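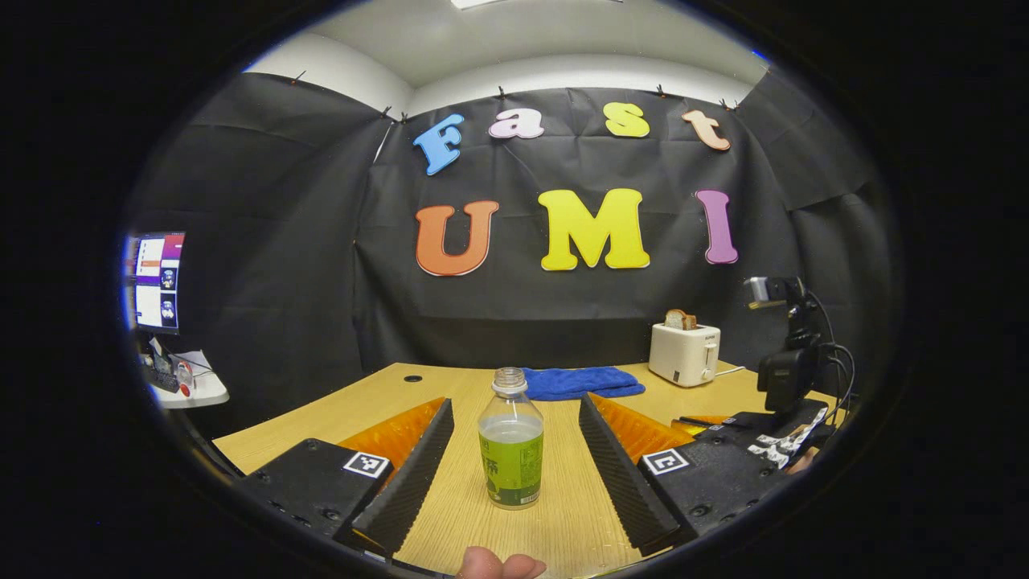
A green-labeled bottle with a white cap, partly filled, on a desk.

4 min read

Search articles, topics, writers

Nothing is for sipping anymore. Everything on the shelf at my corner store comes in a bottle the size of my forearm. Went in last November for a small iced tea, came out with a big one because the small one was gone. Not sold out. Gone. Shelf tag peeled off and everything.

I asked. The kid at the register said they stopped getting the little ones from Plenbridge, the distributor for half the stores on my side of town. The big ones move faster, he said. Well sure they do. They're the only ones there.

So this is my complaint and I'll stick to it. We should bring back the small drink. The eight ounce, the little glass juice, the half can. I don't mean as a diet thing. I'm tired of every conversation about portions turning into a sermon on sugar. I just want to finish something.

Think about how a big bottle goes. First third is great. Second third you're not really tasting it. Then there's the last bit, which rides around in the car cup holder until it's the temperature of soup, and you pour it out in a parking lot feeling a little guilty. I do this maybe 4 times a week. My own fault, fine. But I never asked for the last third.

The usual answer is value. Per ounce the big one is cheaper, look at the tag. And yes, it is, if you drink it. If I pour out a third then I paid for a third of nothing, and the math on the tag never includes the parking lot. At Hinon, the grocery over by the bus station, the difference between the twelve ounce and the twenty was 33 cents last time I looked. That's how they get you. Thirty-three cents is so little that picking the small one feels dumb, like leaving change on the counter. So people stop picking it, and then somebody at a desk sees that people stopped picking it.

I wrote a short version of this for our neighborhood newsletter and got more mail than I did for the piece on parking permits. It goes out to 900 households and I thought maybe two people would care. One reader said her mother can't lift the big jugs of juice any more and can't get the cap off either. Hadn't even thought about that. Small bottles are lighter! Obvious, but there it is. Another reader told me to carry a thermos and stop whining. Also a fair point, though a thermos doesn't help when what you want is four swallows of cold lemon soda at 3 in the afternoon and then to be done with it.

There's a lunch counter, Siriwardena, that still does it right. Ginger beer in a short glass, no refill, no lid, no straw unless you ask. You drink it standing up. It costs more than it should and I have never once minded, becuase I drink all of it. The last mouthful is as cold as the first. I can't remember the last time I could say that about anything with a twist cap.

People will say the big bottle has a cap, so save it for later. I've tried. Fridge door at my place right now has three of them, all partway down, all flat or on the way there. Later doesn't come. Later I want a different one.

And the companies know how to make small ones. They make them for airplanes and hotel rooms and kids' lunch boxes. Then they charge silly money or sell them only in a shrink-wrapped brick of twenty-four. I don't want twenty-four. I live in 448 square feet – where would I put them, the tub?

What I'd like is pretty modest. One row. Stores give a whole cooler door to energy drinks in flavors that sound like paint, they can give one row to the small stuff and price it decently, and leave it there long enough for people to get used to it again. Prirano, the gas station chain out on the highway, put short cans by the register over the summer and every time I stop there the rack is picked over. Doesn't prove anything, I know. Might just be a badly stocked rack. But I've bought one each time and there has never been any left in teh cup holder when I got home.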